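Skenard Plinth System
Display plinths for galleries, museums and teaching collections

Item group: Exhibition furniture
Supplied by: Mekel Exhibition Services
Availability: Made to order

The Skenard is a modular plinth for the display of small and medium sculpture, ceramics and cast work. It was developed at the request of regional galleries that change their exhibitions several times a year and have limited room for storage. Each plinth is assembled from flat panels and an internal frame, and may be taken down again without damage to the painted faces.

The standard plinth stands 1095 mm high when fitted with its levelling base. Institutions that wish to place the unit on an existing platform may order the fixed base, which brings the height to 1091 mm. Both versions accept the same top panel, and the two may be used side by side once the levelling feet have been wound in.

Construction

The internal frame is powder-coated steel. Panels are finished in matte white as standard, with grey and charcoal available on request. Colour matching to a gallery wall can be arranged, although a sample chip must be provided with the order. Joints between panels are closed by a concealed cam, and the key supplied with each unit should be kept with the registrar or the head of installation.

The hollow centre of the plinth will hold ballast bags. Ballast is recommended for any work taller than the plinth is wide, and is required where the public can walk on all sides of the object.
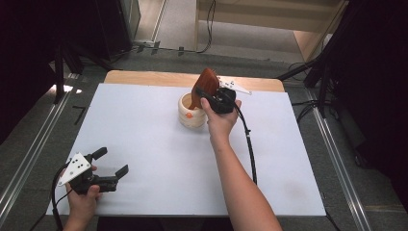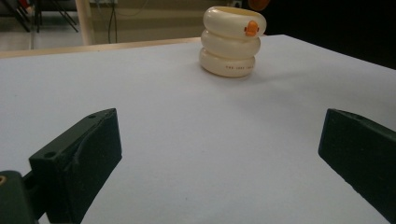 Top panels

Three top panels are offered. The Wilter is a plain flat top with a square edge and is suited to most work. The Říha has a shallow recess that receives a sheet of museum board or a thin layer of sand, and is often chosen for archaeological pieces and unglazed ware. The third, the cabled top, carries a covered opening at the rear for lighting or a small motor.

Top panels are ordered separately from the body of the plinth. They can be exchanged by two people in a few minutes, and the body does not need to be emptied of ballast beforehand. A clear acrylic cover can be fitted to the Wilter and Říha tops. It is not available for the cabled top.

Loans and hire

Plinths may be hired for a single exhibition. The minimum hire period is nine weeks, counted from the day of delivery. Hired units are supplied in white only and must be returned in that colour – repainting by the borrower is not permitted, and the cost of refinishing will be charged. Vinyl lettering may be applied to the front face provided that it is removed before collection.

Requests for hire in July should be made early, as most of the stock is then out with student graduate shows.

Care

Dust the faces with a dry cotton cloth. Marks from handling can be lifted with a damp cloth and a small amount of mild soap. Solvents and abrasive pads will dull the finish and should be avoided. Panels should be stored upright, face to face, with the foam sheets in which they were delivered.

Orders and enquiries

Purchase enquiries should be directed to Widad Boutros, Exhibition Furniture. Questions about load limits, ballast and unusual objects may be sent to Remedios Cabrera, Technical Services, who will need the weight of the work and the dimensions of its footprint.

Specifications on this page were last revised on 10 May 2022. Replacement keys, feet and foam sheets are listed under Parts and Accessories.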